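March, after supper

Rain until four, then a thin sun that did nothing for the garden. Lotte phoned at lunch about the choir trip and I said I would think about it. I have thought about it and will probably go.
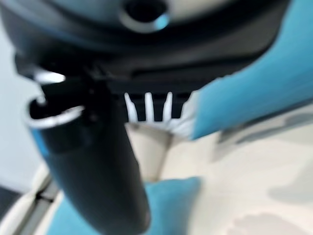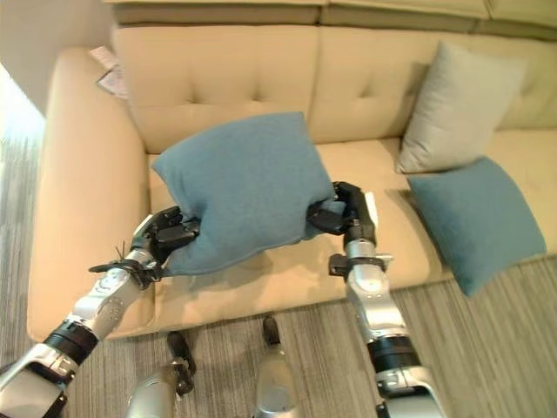
Spent most of the day on the bread, or on the reasons the bread keeps failing. The starter is 16 days old now and still smells more of paint than of apples. Henk Peeters says I feed it too late in the evening and keep it too cold. He brought over a jar of his own last month and I let it die, so I did not argue. This morning I mixed a dough with 660 grams of flour, the coarse kind from Brosgate, and left it by the radiator with a plate on top. By noon it had hardly moved. I want a loaf with some give in it, something like that square blue cushion against the cream sofa, soft enough for fingers to sink in at the corners. Mine are more like the doorstep. I folded it again at one and at two, and the second time it held together a little better and didn't stick to the bowl so much.

Baked it at five. The crust was good and dark, the bottom slightly burned. Inside it was tight and gray near the base, with one large hole under the top where the jam will fall through. Ate two slices anyway with the last of the cheese. Wim came by for the ladder and had a slice standing up. He said it tasted fine, and then that his sister buys hers.

Tomorrow I will feed the starter before breakfast and use warmer water. Also need to get more salt, stamps, and a bulb for the oven, as I can't see a thing in there without opening the door and that can't be helping.

Letter from Joris. His knee is mended and he is back to walking to work. He wants the recipe for the plum cake, the one with almonds, and I can't find it. It isn't in the green folder or in the drawer with the manuals. I may have lent it to Luuk Visser in the fall. Will ask him.

Read until nearly ten. Wind getting up again, and the back gate is banging. I should have gone out and tied it while it was light.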